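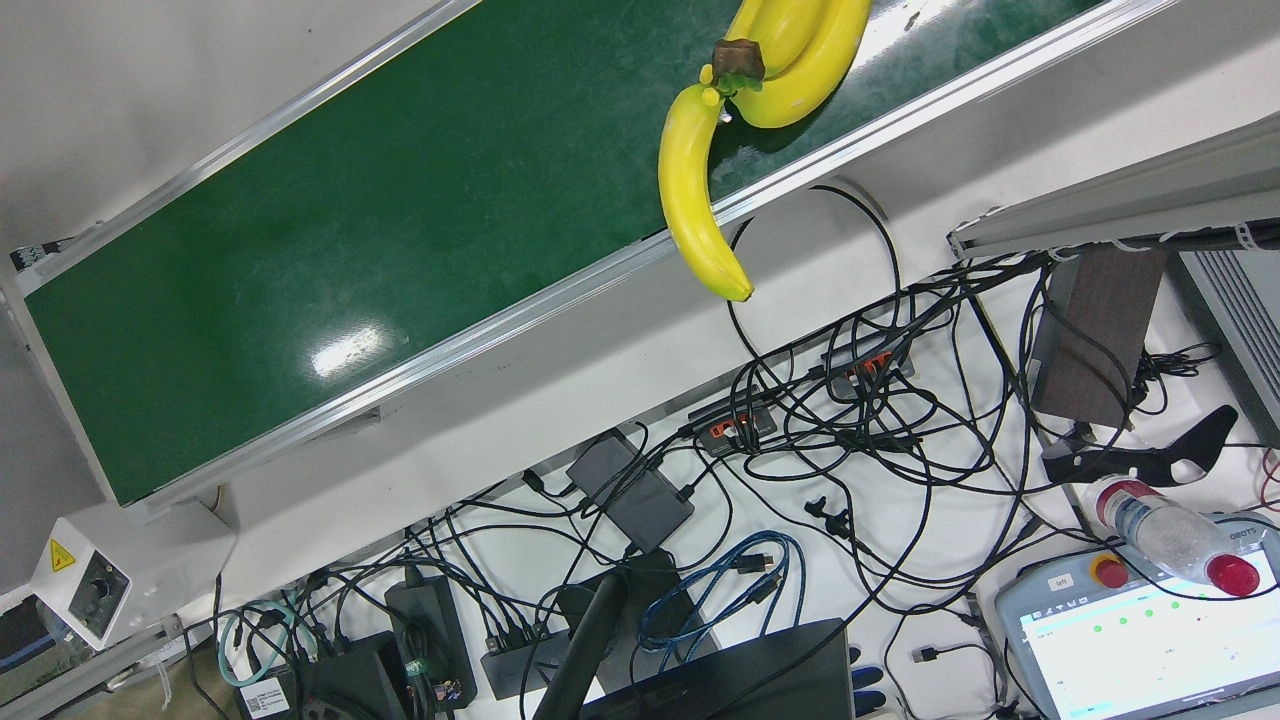

Food Supply Chains, Unit 2: Ripening and the Cold Chain
Reading time: 2 minutes
Print | E-mail this page

2.1 Climacteric fruit
Fruit is grouped by how it respires after picking. Climacteric fruit (banana, mango, pear, tomato) shows a sharp rise in respiration together with a rise in ethylene output. Non-climacteric fruit (grape, citrus, strawberry) does not, and gains little from storage beyond the day of harvest.

2.2 Storage temperature
Bananas are shipped green at 13 to 14 °C. Below this range the peel suffers chilling injury, seen as grey or dull skin after ripening. Apples and pears tolerate temperatures close to 0 °C. Mixed loads are therefore a compromise, and ethylene producers should be kept apart from leafy vegetables.

2.3 Ripening rooms
Ethylene is dosed at 100 to 150 ppm for 24 hours. The room is then vented, as carbon dioxide above 1% slows ripening. Pulp temperature is the control value — air temperature alone is not enough.

2.4 Worked case: the Mistdale depot
A consignment of 1,000 cartons arrives from Tetitz. On inspection, 29 cartons are rejected for chilling injury and 179 are downgraded for uneven colour.
Rejection rate: 29 / 1,000 = 2.9%
Downgrade rate: 179 / 1,000 = 17.9%
First-grade cartons: 1,000 − 208 = 792

2.5 Before the October seminar
Read Kubíček, chapter 2. Repeat the case calculation with the Hesenano data sheet and bring your working.

Contact: Nandi Baloyi, module tutor | © Food Supply Chains course team | Back to top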